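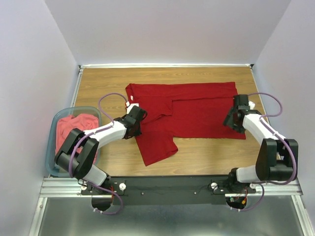
## 4. Clothing and Supply Requests in the Moltudden Letters

**Figure 3.** Red T-shirt spread on a wood-grain tabletop, partly folded over on itself.

### 4.1 Source material

The Moltudden collection holds 2464 letters sent home by volunteer teachers placed overseas by Prestus. Most were written from village primary schools, and a smaller group came from teacher training colleges in district towns. The letters reached the archive as family donations, and their survival is uneven. Some volunteers are represented by a near-complete run covering both years of service. Others appear only through a single letter or a postcard kept with unrelated family papers.

Letters were included in the present analysis if they could be tied to a placement and if the posting month could be read or inferred from the contents. Telegrams and printed greeting cards were left out. Audio tapes, which a few families donated with the letters, are held separately at Moltudden and had not been transcribed when coding closed.

### 4.2 Definition of a request

A passage was coded as a request when the writer asked the recipient to send, buy, find, or set aside a physical item. Conditional wording was accepted ("if you are mailing anything anyway"), as were indirect forms in which a shortage was described and the recipient was plainly expected to act. Complaints with no implied action were coded as complaints only. The line between the two is not always clear, and both coders were told to leave a passage uncoded when they could not settle on a reading after consulting the next letter in the run.

Requests were sorted under the Kristiansen scheme, which was designed for missionary correspondence and separates personal goods from goods meant for an institution. We kept its main headings (clothing, food, medicine, print, tools, money) and added one for classroom supplies. Under the original scheme chalk, slates, and exercise books fall under "tools," where they are hard to tell apart from garden and household equipment.

Clothing was further divided into outerwear, everyday wear, footwear, and cloth by the yard. T-shirts such as the one in Figure 3 were coded as everyday wear whatever their stated use. This matters for the letters in which shirts were wanted for a school team. In those cases the garment was coded as everyday wear and the recipient type as institutional.

### 4.3 Coding procedure

Two coders worked through a shared set of 100 letters before dividing the rest. Disagreements in the shared set fell mainly into two groups. The first involved repeated requests, where a writer asked again for something already mentioned in an earlier letter. These are now counted once per letter, with a flag for repetition. The second involved items named in passing by the recipient and accepted by the writer ("yes, do send the sweater"). These are coded as acceptances and do not enter the request totals.

Coders did not see the volunteer's placement file while working. The files, kept at the Widdale training center, contain the reading lists and supply sheets issued before departure, and knowledge of what a volunteer had been told to bring could have colored the reading of an ambiguous passage. Files were matched to letters only after coding was finished.

### 4.4 Timing and type

Requests cluster early. The first three months of service produce a dense run of personal requests, dominated by footwear and medicine. Writers often refer to the Widdale supply sheet in these letters, usually to report that it had overstated the need for formal dress and understated the wear on shoes.

A second cluster appears in February, when the new school term was under way at most placements. Its makeup is different. Classroom supplies and print dominate, and the recipient addressed is more often a former school, a church group, or a hometown library than a parent. Several volunteers who had by then taken on library duties asked for used children's books in bulk. One such letter sets a target of 500 books for a school that had no dedicated reading room at the time of writing. The later letters from the same placement discuss shipping costs at length but do not give a final count.

Everyday clothing follows neither pattern closely. Requests are spread thinly across the full period of service, with institutional requests for shirts tied to sports days and end-of-year events. Because local tailoring was available near most placements, writers tended to ask for cloth or for a sample garment that could be copied. Several letters state that a sent shirt was taken apart for its pattern -- a use the Kristiansen scheme has no heading for, and which we recorded in the notes field only.

### 4.5 Limits of the letter evidence

A request is evidence of what a volunteer chose to ask for in writing, and it should not be read as a direct measure of shortage. Parcels were slow and customs charges could exceed the value of the contents. In 25 letters the writer withdraws an earlier request on grounds of cost, and other requests were presumably never made for the same reason.

Replies from home are largely missing from the collection. Where they survive, they were typically carried back by the volunteer at the end of service, which favors those who had room in their luggage and a settled last address. We therefore make no estimate of the share of requests that were filled. Customs slips kept with some of the letters may allow a partial answer for the later placements, and these are taken up in Section 5.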